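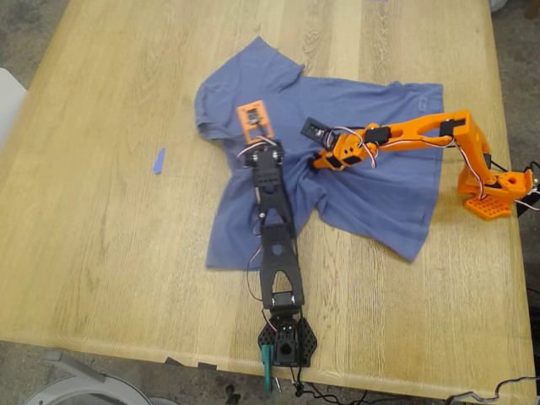
*A blue T-shirt on the table, still full of wrinkles.*

# Why do T-shirts crumple, and how do we fold them?

Have you ever pulled your favourite T-shirt out of the bottom of a drawer and found it covered in creases, as if it had been having a little sleep in there all by itself? Well, there is a good reason for that, and it has to do with what your T-shirt is made of.

Most T-shirts are cotton. Cotton comes from a plant, and its fluffy bits are spun into long, long threads called yarn. The yarn is then **knitted**, just like a woolly jumper, only with stitches so tiny that you have to put your nose quite close to see them! All those loops can stretch and bend, so the cloth feels soft and lets you wave your arms about. But they can also get squashed, and when cotton stays squashed for a while it remembers the shape. That is what a crease is – a sort of memory in the cloth.

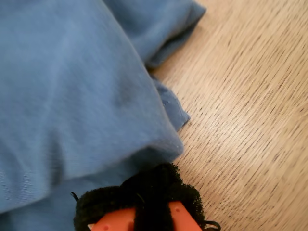
*Page last changed: July 23, 2021*

Look closely at the blue cloth and you may spot faint lines in it, and a few pale specks of lint. Lint is the name for little bits of fluff that rub off clothes. (There is probably some in your pocket right now. Go on, have a look!)

## Now it's your turn

Find a T-shirt and a clear table, or a clean bit of floor if the table is full of breakfast things.

1. Lay the shirt face down and stroke it with flat hands, from the middle out to the sides.
2. Fold one side in towards the middle, and tuck the sleeve back so that it lies on top.
3. Do the same with the other side. You should have a long, thin shape, rather like a scarf.
4. Bring the bottom up to the collar and pat it down.

If it comes out wonky, shake it open and have another go. Macarena Cantero's class at Rinilthorpe folded 18 shirts in one afternoon, and the first few looked very much like puddings, but by the end they made a lovely tidy pile.

**A word to learn:** the *hem* is the edge at the bottom of your shirt, where the cloth is turned up and sewn so that it doesn't come undone.

*Written by Hường Võ*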